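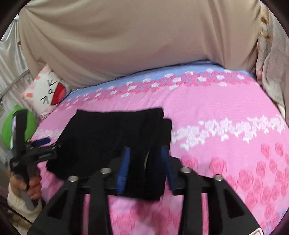

Drevamgate Countertop Bao Steamer, 4-Tier

Item no. 737

The Drevamgate is a countertop steamer for small restaurants, pop-ups and market stalls that serve bao and dumplings. It holds 18 standard buns per tier and runs off a regular wall outlet, so no gas line is needed.

Each tier lifts out on its own. You can pull the top one for service and leave the rest closed. The water tank fills from the front – handy if the unit sits against a wall – and a light comes on when the level is low.

Details
Tiers: 4, stainless steel
Weight, empty: 18 lb
Controls: one dial, one timer
Drain: front tap
Sold by: Krawczyk Restaurant Supply

Liners are sold separately in packs of 127. Round paper liners from other makers will fit if trimmed. Descale the tank once a week in hard water areas.
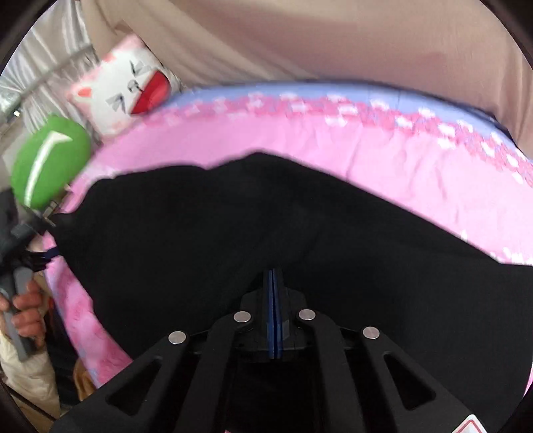 Youssra Badawi wrote that the second tier cooks a little faster than the top one, so she swaps them halfway through a batch. She would buy it again but wishes the power cord were longer.

Swapping tiers is fine during use. Wear gloves and open the lid away from you.

Orders placed now ship in June. Spare lids and drain taps are in stock and ship the next working day.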